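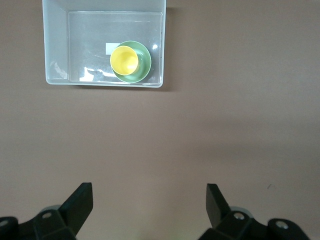
Figure 3. Wrist camera view of the bin, with the yellow cup nested in the green bowl and both fingers open.

3.2 The workshop build

We put the Lukonach arm together over a good many evenings in the shared workshop at Mansilla, where Yeshi Shiferaw kindly let us keep a bench to ourselves from February onward. The camera sits at the wrist and looks past the black finger pads, so the tips stay in view along the bottom (Figure 3), and we grew rather fond of having them there when lining up a grasp by eye. Nested dishes gave us the most trouble. A cup sitting inside a bowl leaves only a crescent of the lower rim showing, and the glare off a frosted bin floor can be brighter than anything we want to pick up. Liya Gudeta recorded 200 trials with dishes of one colour or another, and we kept every one of them, clumsy early attempts included, for the comparison in Section 4.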